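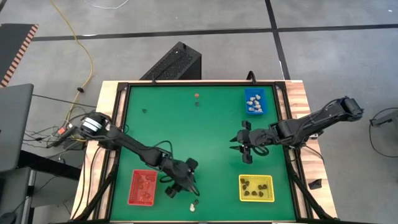 11 Dec 2020

Vavuvcombe Marsh Fall Count Records 1635 Wintering Waterfowl

Fevinano Conservancy also confirms second year of northern harrier roosting and announces winter visitor rules

VAVUVCOMBE – The Fevinano Conservancy today released the results of its fall waterbird count at Vavuvcombe Marsh. Observers recorded 1635 ducks, geese and swans on the marsh and the two adjoining ponds during the November survey, compared with 1251 in the same month last year.

The count covered 31 species. Mallards and American black ducks made up the largest share, followed by Canada geese and green-winged teal. Observers also recorded 283 tundra swans, the highest number of that species entered in the Conservancy's records for the site.

"The swans arrived in two groups, nine days apart, and most of them settled on the north pond, where the water is shallow enough for them to feed," said Telmo Arrieta, director of field programs for the Fevinano Conservancy. "We had hoped to see more birds using that pond after the water level was changed in the spring. One good count does not settle the question, and we will repeat the survey in the same way next year."

The water level on the north pond was lowered by eight inches in April under the Romaniuk Pond plan, named for the family that farmed the land before it was added to the preserve. The change was intended to expose more of the muddy margin and to encourage the growth of smartweed and wild rice, both of which are eaten by dabbling ducks. The south pond was left at its usual level and continues to be used mainly by diving ducks, including ring-necked ducks and buffleheads.

Survey method

The count was carried out from fixed points along the dike trail, beginning at first light. Each point was visited by a pair of observers, one using a spotting scope and one keeping the tally. Birds seen flying over the marsh without landing were noted separately and are not included in the total. The same points and start time were used last year. Fog delayed the start at the eastern point by 40 minutes, and that portion of the survey was repeated in full the next morning.

Harrier roost

Staff have also confirmed that northern harriers are again roosting in the tall grass west of the main channel. The birds hunt over the surrounding fields during the day and gather on the ground shortly before dark. Up to seven have been seen entering the grass on a single evening. Short-eared owls have been reported near the same area, although none was present on the survey dates.

Harriers are easily disturbed at a ground roost, and birds that are flushed repeatedly may leave a site for the rest of the winter. The Conservancy will therefore close the West Loop from one hour before sunset until sunrise, effective immediately and continuing through the end of March. The closure applies to walkers, cyclists and leashed dogs. The dike trail and the observation platform at the main parking lot remain open during regular preserve hours.

"The platform gives a very good view of the grassland at dusk, and visitors who wait there quietly have a fair chance of seeing the harriers come in," said Khrystyna Kravchuk, preserve manager at Vavuvcombe Marsh. "We ask photographers in particular to stay on the platform and not to walk out along the channel for a closer picture. Playing recorded calls is not permitted anywhere on the preserve."

Fishing line and litter

Recycling tubes for used fishing line have been installed at both boat launches and at the footbridge. The tubes were supplied by Wastex, the hauling company that serves the preserve, and will be emptied every two weeks. Two Canada geese were found tangled in discarded line during the summer. Both were taken to a licensed wildlife rehabilitator, and one was later released on the south pond.

Visitors who find an injured or tangled bird are asked not to approach it. The location should be reported to the preserve office, using the number on the nearest trail marker where possible.

Winter hours and guided walks

Vavuvcombe Marsh is open daily from sunrise to sunset. The parking lot gate is locked 30 minutes after sunset. Guided walks are limited to eight people, and face coverings are required for all participants. Visitors should bring their own binoculars, as loaner equipment is not available this season. Registration is free and is handled through the preserve office.

The full species list from the November survey may be requested from the office by mail or email. A midwinter count is planned for the second half of January, subject to ice conditions on the ponds.

About the Fevinano Conservancy

The Fevinano Conservancy is a nonprofit land trust that owns and manages wetlands, grassland and woodland for wildlife and public use. Its preserves are open to the public without charge.

Media contact: Khrystyna Kravchuk, Preserve Manager, Vavuvcombe Marsh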